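Reply Timing and Message Length in Early Dating Conversations

Student project report, Interpersonal Communication, Noddale College
Hernán Sánchez
Wednesday, December 6, 2023

1. Aim

The project tested whether the delay before a first reply affects how long a text conversation between two newly matched people continues. A second question was whether message length changes over the same period.

2. Data

Participants were recruited in July through notices on the Kenine campus. Each supplied one complete conversation, with names and locations removed before it was submitted. The final set held 244 conversations and 2,592 messages. Conversations that moved to a phone call on the first day were left out.

3. Method

Reply delay was taken from the time stamps. Length was measured in characters, with emojis counted as one character each. Tone was coded as warm, neutral or cool using the Restrepo scheme from the course reader. I coded all messages and a classmate coded 800 of them a second time. Where we disagreed, the message was recorded as neutral – this probably understates warmth in short replies.

4. Results

Conversations with a first reply inside one hour did not last longer than those with a reply later the same day. A gap of more than one day was linked to shorter conversations. In 18 cases the person who replied late gave a reason, and most of those conversations continued as usual.

Length was more informative. When both people wrote messages of similar length by the third exchange, a meeting was more often suggested. Large differences at that point tended to remain until the conversation stopped.

5. Limitations

Participants chose which conversation to submit, so awkward or very brief ones are likely missing. Time stamps show when a message was sent and give no information on when it was read. The sample came from a single campus and the age range was narrow.

6. Further work

The Lumelness study group plans to repeat the coding with voice messages included. The length measure would need to be replaced by duration in seconds, and the tone categories would have to be tested again on speech. 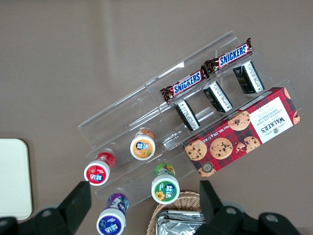

A pilot set should be coded by two people from the start – the single-coder portion of the present data is its weakest part. The coding sheet will also need a separate column for messages that were edited after sending.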